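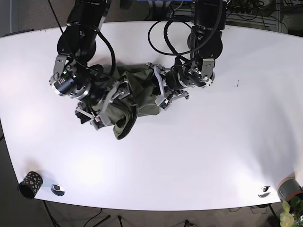 Prepared by Katsuhiko Matsuda. Checked by Marjorie Kershaw.

## 6. Running the fabric handling demonstration

This section covers the two-arm station on open day. Start-up and homing of the arms are in Section 4. Do not begin here if homing has not been completed since the last power cycle.

Left and right always mean the robot's left and right. Visitors facing the arms across the table see them reversed.

### 6.1 Before visitors are admitted

1. Wipe the tabletop with a dry cloth. Do not use spray cleaner near the grippers.
2. Confirm that the emergency stop is released and within reach of the operator's chair.
3. Set the speed limit to 22 per cent in the Ralta console.
4. Open both grippers fully, then close them once with nothing between the fingers.
5. Open the wrist camera views and check that each one refreshes.
6. Walk the floor on the visitor side and move any cable that crosses the path to the door.

**Note:** If a wrist view is frozen, restart the view only. Restarting the console drops the arms out of hold.

### 6.2 Power and network check

1. Look under the desk and locate the power strip. Its rocker switch must be lit.
2. Press each plug home by hand, with the arms parked.
3. Check that the status light on the network device is green.
4. Leave the yellow network cables where they lie. Re-routing is a job for Tadeo Lucero's crew. 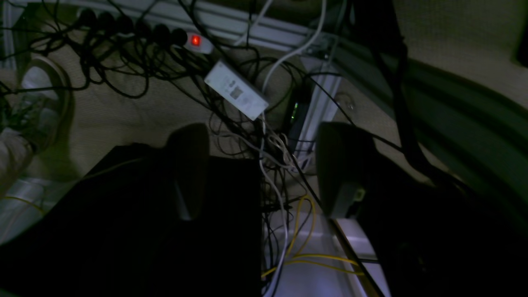 *Figure 6-2. Under-desk power strip and cabling, wrist camera view.*

**Caution:** Do not plug kettles, phone chargers or display lighting into this strip. Use the wall outlets beside the Grelberg display.

If the console reports fault 113, the network link has been lost. Park both arms, wait for the green light and reconnect. Report a second occurrence to Olga Ibarra before continuing.

### 6.3 Loading a cloth

1. Announce "hands in" and wait for the operator to answer "holding".
2. Place one item near the centre of the table, within reach of both arms. Folded and crumpled items are both acceptable.
3. Remove pins, hangers and loose tags first. Zippers are not permitted.
4. Step back behind the floor tape and announce "clear".
5. The operator selects the routine and presses Run. 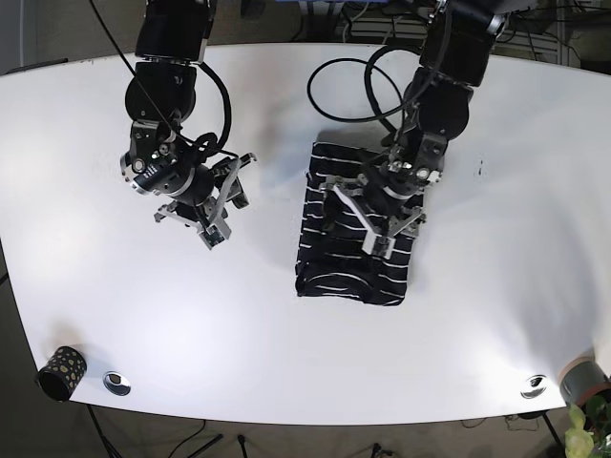 Vodis Automation Centre, Demonstrations and Visitor Programs

For a single-arm routine, the arm not in use stays open and raised over the table. It is still powered. Treat it as live and keep visitors' hands off the tabletop.

Striped fabric is useful for larger groups, as the lines let people at the back follow the folds. Plain dark items are harder to read from a distance. Use them for groups standing at the tape.

**Caution:** Never pull a cloth out of a closed gripper. Press Hold, open the gripper from the console, then lift the cloth away.

### 6.4 Showing the wrist view

1. Switch the wall monitor to the wrist camera of the working arm.
2. Ask the group to watch the pads and the fabric between them.
3. Pause the routine after the pads close. Limit the pause to 2 minutes.
4. Resume, and return the monitor to the table view when the cloth is released.

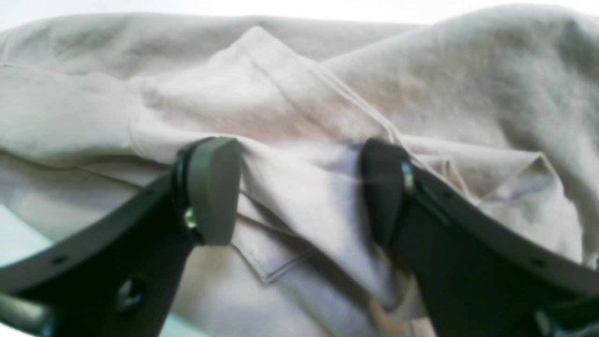 *Figure 6-4. Gripper pads on a light beige garment, wrist camera view.*

Pale garments can wash out under the overhead lights. Lower the camera exposure one step at a time until the seams can be seen on the monitor. Do not dim the room during a run.

### 6.5 Between groups

- Park both arms and leave them in hold.
- Inspect the pads for lint. Replacement pads are in the Daza drawer.
- Record any dropped cloth in the station log, with the routine name.
- Hand over verbally if the operator changes. Rocío Godoy keeps the operator roster.

Shutdown at 4:30 p.m. follows Section 7.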